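Gripper comparison, sim kitchen, November. Quick dump before I forget which run was which. Proper write-up later, maybe.

Setup: two grippers, two camera positions, same white arm, same kitchen. Bowl onto the upper shelf was the main task. 170 episodes total, no retuning between swaps. Controller is the stock Ruvero one, gains untouched.

**Gripper A (Fleltus, parallel fingers).** Solid on thick rims. Slow to close. Lost the bowl on 7 episodes, nearly all on the way up when the wrist has to roll over. Didn't bother fixing it, wanted a clean comparision.

**Gripper B (Bermúdez, softer pads).** Closes faster, more slip once the elbow swings wide. Contact settings probably to blame. Needs another pass with higher friction before anyone quotes numbers from it.

**Cameras.** Room view is nice for checking reach and elbow clearance, bad for finger contact. Wrist view is the other way round, and the gripper body eats the bottom of the image. Tried tilting the mount, lost the fingertips, put it back. Policy trained on both does better then either one alone. No surprise there.

Reach is the tight bit. The Pultutmont kitchen has its shelf high up and the arm is close to straight by the time it gets there. Want to move the base back a little and rerun.

Renders are straight out of the sim, no cleanup. Room view first, then wrist.
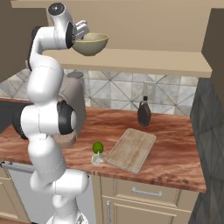
Bowl up by the shelf.
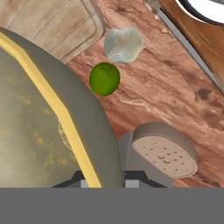
Both views, Pultutmont kitchen sim: same counter, same lime. In the wrist view, fingers are at the bottom, just above the gray band.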